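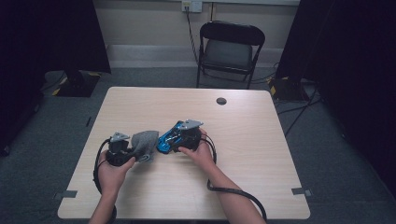

Work table, gray cloth and blue toy car

Board index > Finishes and Surfaces > Hardwax oil over old polyurethane, adhesion question

sandline_61
Posts: 473
I have a light wood-grain table with rounded corners that gets daily use. The existing coat is a water-based polyurethane from the original shop in Haltdale, applied in May two years ago. There is wear along the front edge and a dull patch near the middle. I would like to change over to a hardwax oil so I can do spot repairs later. Can the oil go over a scuffed poly, or does the poly have to come off completely? I have 120, 180 and 240 grit on hand and a random orbit sander.

kerf_and_tell
It has to come off. Hardwax oil cures in the top layer of the wood fibers. Over a closed film it sits on the surface, stays tacky for days and then rubs off on sleeves. Scuffing gives a new coat of poly something to grip. It does nothing for an oil.

Start at 120, wipe the top down with mineral spirits and look at it under a low side light. Remaining poly shows as shiny islands. Go to 180 when those are gone. Most hardwax oil makers say to stop between 120 and 180, so leave the 240 in the drawer.

mortise16
Agree on stripping, but check first whether the top is solid or veneer. "Light wood-grain" covers a lot of ground. If it is veneer, 120 on a random orbit will go through at the edges before you notice. Look at the underside and at the rounded corners. On solid stock the end grain shows where the corner turns.

sandline_61
Posts: 473
Checked the underside. It is solid, edge-glued, boards of uneven width. End grain is visible at all four corners.

mortise16
Then sand away. Do the corners by hand with a soft pad. End grain drinks more oil and will go darker unless you take it one grit finer than the rest.

drawknife_pete
I'll disagree with the whole plan. For a table in daily use I would stay with poly. I did a bench top in the Jaiswal two-part oil and had ring marks within a month, and I am not careless with cups. A film finish keeps water out. Scuff at 240, two thin coats, finished in a weekend.

kerf_and_tell
Ring marks in the first month usually mean it was put to use before full cure. Dry to the touch the next day, full cure in two to three weeks depending on the product and the room. How long did you wait?

drawknife_pete
Five days. The tin said light use after two.

kerf_and_tell
Light use does not include standing water. I would call that a cure problem.

drawknife_pete
And I would call a table I can't put a glass on for three weeks a finish problem. We can leave it there.

tannin_stain
Both work. The difference is in repair. A scratch through poly means sanding and recoating the full top if you want it to look even. With oil you abrade the spot, rub in a teaspoon, buff and walk away. The sheen blends in after a few weeks.

Two notes on application:
Use much less than you think. Some 16 ml covers a test area the size of a tea tray.
Buff off all excess within the window on the tin. Excess left on the surface is the usual cause of sticky patches.
Lay the used rags flat outdoors to dry, or soak them in water. A wadded oily rag can self-heat and catch fire.

sandline_61
Posts: 473
Going with oil. Does the Skustholm matte change the color much? I want to keep it light.

mortise16
Any clear oil will warm it. Wipe the bare wood with mineral spirits and you have a close preview. If that is too yellow, get the version with a little white pigment. Mindton sells one in a small tin. Test it on the underside — pigment collects in sanding swirls and shows every one.

sandline_61
Posts: 473
Spirits test done on a sanded strip underneath. It is more yellow than I want, so a small tin of the pigmented one is on order. Will start on the top with 120 once it arrives.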